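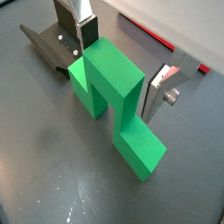 Recording your first demo by remote control

I wrote this part of the Fukuda guide after teaching Jolien Boersma the rig one September morning, so it covers the stuff she asked me about. You drive the arm with the hand controller and the recorder saves whatever you do, good or bad. Go slow near the parts! With a stepped piece like the green one, I get both fingers lined up on opposite sides of the tall section before I even think about closing them.

Before you start

1. Turn the speed dial down to 10 percent. You can bump it up later, once your hands know the controller.

2. Put the loose pieces where you want the demo to begin. I like a bit of open table around the bracket so there's room to come at it from either side.

3. Send the arm to its park position and have a look at the bench view. You want a clear look at the red box, the coloured blocks standing on it and the black bracket. 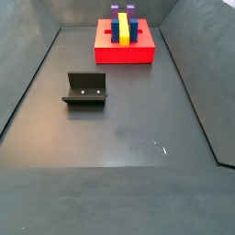

4. Name the session. Keep it short and boring (Ilse Van Rooij at our Workberg shop once searched half an afternoon for a run called "good one").

Caution: keep your hands out of the cell while the controller light is green. The arm follows the stick the moment you touch it.

Driving the demo

5. Press Record, wait for the beep, then bring the gripper over the piece. Watch the wrist view for the last little stretch, it's much easier to judge the fingertips from there.

6. Ease down with the left stick. If you're coming in crooked, back up and straighten out before you go any lower, and don't worry about the extra seconds on the recording.
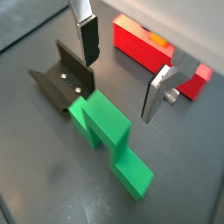 A little wobble is fine too, and I leave mine in. What I do toss is any run where I've bumped something and then shoved it back into line, because the robot will happily learn the shove.

7. Close the fingers gently, make your move, open up, and lift straight off. Press Record again to stop.

Note: a single run tops out at 300 seconds. After that the recorder closes the file and you'll need to start a new one.

8. Play it back before you save. Aim for 80 keepers per task, with plenty of tea breaks in there.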